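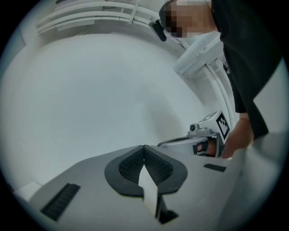

Textbooks > Photography > Film Processes > Chapter 4

Chapter 4. Exposure and Development of Black-and-White Negative Film

4.1 Scope of the chapter

The previous chapter dealt with the structure of the emulsion and the formation of the latent image. This chapter deals with the two variables that the photographer controls directly: the quantity of light that reaches the film, and the extent to which the film is then developed. The two are treated together, as a change in one usually calls for a change in the other.

The discussion is limited to conventional silver-based negative film processed in a small tank. Color negative and reversal materials are covered in Chapter 7. Readers who have not yet loaded a developing reel should complete the exercise at the end of Chapter 2 before going further.

4.2 Terms

Exposure is the product of illuminance at the film plane and time. A change of one stop doubles or halves the exposure. Opening the lens from f/8 to f/5.6, with the shutter speed unchanged, is an increase of one stop.

Density is the logarithm, to base 10, of the opacity of the processed film. An area that transmits one-tenth of the light falling on it has a density of 1.0. Density is read with a densitometer and includes the density of the film base and of any fog, unless these have been subtracted.

Contrast index is the average slope of the useful part of the characteristic curve. It rises with development time, with temperature, and to a lesser degree with agitation.

4.3 The characteristic curve

When density is plotted against the logarithm of exposure, the result is a curve with three regions. The toe, at the lower left, records the deepest shadows. The straight-line portion records the middle tones. The shoulder records the brightest highlights, where further exposure adds less and less density.

Shadow density is set mainly by exposure. Highlight density is affected strongly by development. A negative with empty shadows can't be corrected in the tank – detail that was not recorded on the film will not appear with longer development. A negative with dense highlights may have been overexposed, overdeveloped, or both, and the shadows must be examined before the cause is assigned.

4.4 Materials used in the worked problems

The test negatives for this chapter were made in the teaching darkroom at Flollosley in February. One film was used throughout, rated at an exposure index of 200. All rolls were developed in Bangash general-purpose developer, diluted fresh for each roll and discarded after use. Densities were read on a Cakeo bench densitometer, which was set to zero on clear film base before each session.

The complete set contains 1,840 readings. Only the averages are printed here. Differences between paired rolls were small in the straight-line portion and larger near the shoulder, where uneven agitation has its greatest effect.

Students who use a different film or developer should expect different numbers. The shape of the curves will be similar, but development times can't be carried over from one combination to another without a test.

4.5 Sources of error

Shutter speeds on older cameras are often slow at the fast end of the dial. A shutter marked 1/500 may deliver 1/350, and the extra half stop will then be read as film speed. For this reason all frames in a test should be made at one middle speed, with exposure varied by means of the aperture.

Thermometers are the next most common source. A darkroom thermometer should be checked against a second one at working temperature. Consistency matters more than absolute accuracy – a thermometer that always reads two degrees high will still give repeatable negatives.

Section 4.6 sets out the procedure for a personal film speed test.

Search the Clallenus library: enter title or keyword

14 shares | 2 comments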